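July, dye bench, after lunch

Okay, second go at the Plimska yarn with the onion skins, and I'm much happier than I was last time! I wound off 80 grams, soaked it overnight with a splash of dish soap (the Huerta batch had a greasy patch that never took the dye, so I'm not skipping the soak again) and had it in the alum by nine this morning. Citlali had left me a whole grocery bag of skins, mostly yellow with a few red ones mixed in. I didn't sort them. Maybe I should have.

Pot went up to a low simmer, skins in for an hour, strained through the old pillowcase, then yarn in. I kept the lid half on and tried very hard not to stir. Rigoberto thinks I felt things by fussing with them and he's probably right, the last skein came out like a bath mat.

Color at the half hour was a brassy gold, kind of mustard on the side nearest the burner. Turned it once. By the hour it had evened out and gone toward orange, and I pulled it there because I wanted to leave room for the iron dip.
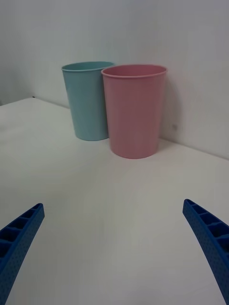 For the iron I split the skein in two and only dipped one half. 5 grams in the small pot is plenty, and next time I'd go lower. It went from gold to a mossy olive so fast I nearly dropped the tongs. Lovely green, but the yarn feels a bit harsh on that half, so it may end up as weft in the Illari sample where nobody's neck will touch it.

Rinse water ran clear on the third change for the gold and the fifth for the olive. Both are on the rack by the window now, away from direct sun.

To do: lightfast strips from each half, taped up next to the Bernanov ones. Ask Citlali if she kept the red skins separate at home, I'd like to try a pot of just those. Order more alum, the 500 gram tub is nearly done. Also somebody has my good strainer, the one with the blue tape on the handle, please put it back!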